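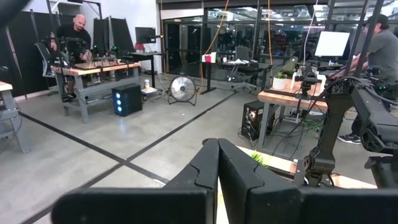

View from the left arm, jaws nearly shut. Fingers before their service.

Right, a few of you asked how I look after the grippers on our two-arm cell, so here's a thread. It's mostly fingers, cables and swearing. I'll go in the order I do it.

The cell is called Bakos (the name came with the cell, I just kept it). Two black arms, one gripper each, a small camera down at the wrist so I get to see the fingers from the worst possible angle all day long. You do get fond of them!

First job every Monday is fingers. They're matte black plastic, fairly chunky, with a stepped notch partway up the inside edge and a rounded tip. The notch is for holding thin things like pen barrels. It's also where all the muck in the building ends up.

I use an old toothbrush and a drop of washing-up liquid in warm water. No solvents, please. I did a pair with something strong out of the cupboard in January and the faces went tacky, and for a week everything we picked up came along for the ride and wouldn't let go.

Then I close the jaws slowly and look at the gap. They should come together evenly from the notch up to the tip. If the tips meet first and there's daylight lower down, one finger has crept on its screws. Loosen, close on a bit of card, tighten, open, check again.

Do the screws a little at a time, side to side, like wheel nuts. If you do one all the way up first it drags the finger over and you'll be back in ten minutes doing it again - ask me how I know.

Next, zero. I close the jaws fully and read the raw number off the encoder. On our left gripper a healthy closed reading is 184 and fully open is 757. Yours will be different, so write your own down while things are behaving!

This week the closed reading had wandered up to 339 with the jaws looking perfectly shut. I blamed the motor. I blamed the board. I had a new motor in the basket at Jinel and my card out on the desk.

It was the horn on the motor shaft. The little screw in the middle had backed out and the horn had slipped round on its splines. Off, clean, back on in the right place, dab of threadlock, and the number went straight back to 184. Motor still in the basket, as a reminder.

Cables! The ones on our arms hang in loops, and the loops are on purpose. If you tidy them flat against the links they look lovely and then the elbow bends and something pulls out of its socket. Leave the slack.

What I do check is where the loop rubs. Run the arm through its biggest move at a crawl and keep your hand near the stop button, eyes on the cable. Anywhere it touches a corner gets a wrap of that fuzzy cloth tape. I get through a roll of Fakberg tape in no time.

Someone asked about heat. I have a cut-off in the config at 80 percent load on the gripper motor for more than a few seconds. Squeezing hard on something solid is what cooks them. If you need that much grip, you want better finger pads, and a bigger number in the config won't get you there.

On pads: I've tried bike inner tube (good, smells), silicone baking sheet (good, peels off) and the stick-on sort Idel do (fine, dear). Currently running bare plastic on the left while I make my mind up. Opinions welcome, strong ones especially.

Last bit, the camera. Wipe the lens with a clean cloth, then check that the fingers sit in the same place in the picture as last week. I keep a saved grab and flick between the two. If the fingers have moved, the bracket has moved, and you'll want to fix that before you record anything.

Oh, and the housing takes up a big slab along the bottom of the view and it's always blurry. I get asked about that a lot. It's too close to focus on and I leave it be. The tips are the bit I care about.

Whole lot takes me a cup of tea and a half if the screws behave. Right gripper is tomorrow and its connector has been a bit crackly, so I'll add to this thread if I find anything horrible in there.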